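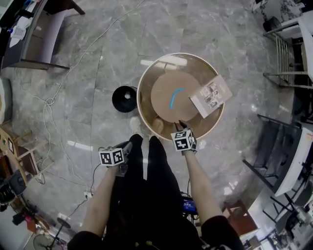
Round tray with cream rim, flat board and printed booklet.

Wornolell, Ground Floor Studio. 24 June 2019. A thread on the sorting and clearing of the studio, for members, tenants and anyone who has left property on the ground floor.

The work covers the open floor, the desks and side tables, the white table with the faucet, and the storage boxes. The mezzanine is not included and will be handled separately in October.

We begin with small objects. Every loose item found on the floor or on a desk is placed in a round tray before it is assigned to a box. The tray stays on the floor beside the area being sorted. It does not travel from desk to desk.

The tray shown holds three things: a round, flat tan board, a short curved blue strip, and a small booklet with a pale cover and a grid of little gray photographs. Members who recognize any of them are asked to write to the front desk before Friday.

The blue strip has not been matched to anything on our list. If it belongs to a model, a frame or a piece of packaging, please tell us which. Parts of this kind are kept for 13 days and then discarded.

Printed matter is treated differently. Booklets, cards and loose papers go into a single folder at the front desk and are kept until the end of the season, whatever their condition.

A note on the round board. Several members use boards of this shape under cakes and display pieces, and they look very much alike. Please write your name on the underside. A pencil is sufficient.

The inventory taken last October listed 618 items in the studio. The list prepared this spring runs to 983. The difference is mainly small goods — cups, adapters, sample cards, packaging inserts — and very little of it is furniture.
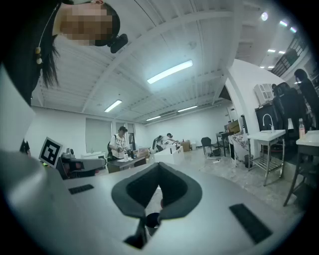 Ground floor, toward the back of the studio and the stair railing.

The open middle of the studio is to remain open. Boxes may be set down there while sorting is in progress. They may not be left there overnight.

Desks along the windows are shared. Anything on a shared desk at closing time is considered unclaimed and will go into the tray. This has been the rule for 3 years and is printed on the sheet given to every new member.

Chairs return to the desk they came from. We know that office chairs drift toward whichever conversation is liveliest. We ask only that they drift back.

The foot of the stairs must be kept clear at all times. No boxes, no bags, no chairs, and no deliveries "for one minute." The same applies to the walkway under the railing.

Lighting: the long ceiling fixtures and the round spotlights are on separate switches. The last person to leave should check both. On three evenings this month the spotlights were left on through the night.

Boxes: please close them before stacking. Each box should carry a label on one of its short sides with the tenant's name and a plain description of the contents. "Misc." is not a description. "Do, tablecloths and hooks" is a very good one, and we thank our colleagues at Do for it.

Zoller has asked whether its cartons may remain on a table in place of the floor. They may, provided the table is one of the small ones and the carton does not extend past the edge.

Zostik will keep its shelf space in the new arrangement. The shelf numbers change, and a revised plan will be posted beside the front desk once the last boxes are sorted.

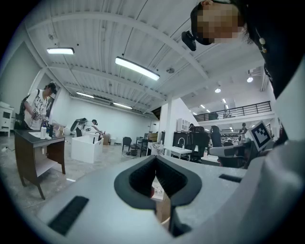 Side table, storage boxes and the white table with the sink faucet.

The white table with the faucet and the wall cabinet over it form one station. After use, please wipe the surface and leave nothing standing by the faucet. Cups go home with their owners or into the cabinet.

The cabinet itself will be sorted last. Members who keep tea, coffee or dishes in it have until Thursday to mark them. Unmarked dishes become common property, and we expect a fair number of them.

The dark wooden side table stays on the ground floor. Two tenants have asked to have it moved upstairs, and we have declined both requests. It is a useful height for setting down a bottle or a bag, and the lower shelf will hold the tray when sorting is finished.

Bottles left on the side table are emptied and rinsed at the end of the day. They are then put on the lower shelf for one week. Please do not leave anything there that should not be poured out.

Paper scraps on the floor: if you see one, kindly pick it up. A small bin stands farther back by the boxes, and a second will be added near the windows.

Cables are the remaining difficulty. Any cable lying across the floor should be run along the wall or coiled when it is no longer needed. We are reviewing the position of the outlets and will report separately.

To collect property, come to the front desk during opening hours and describe the item before it is brought out. A photograph helps but is not required. We cannot hold items by telephone request.

Large items, including chairs and tables, cannot be claimed without the tenant's original delivery note. If the note is lost, a written statement from the tenant will be accepted.

Several members have asked whether they may take unclaimed cardboard boxes for their own use. Yes. Flat boxes will be set out by the entrance on Thursday evening, and you may take as many as you can carry in one trip.

Replies to this thread are read on working days. Questions about shelf numbers should wait for the revised plan. Questions about the blue strip may be sent at any time.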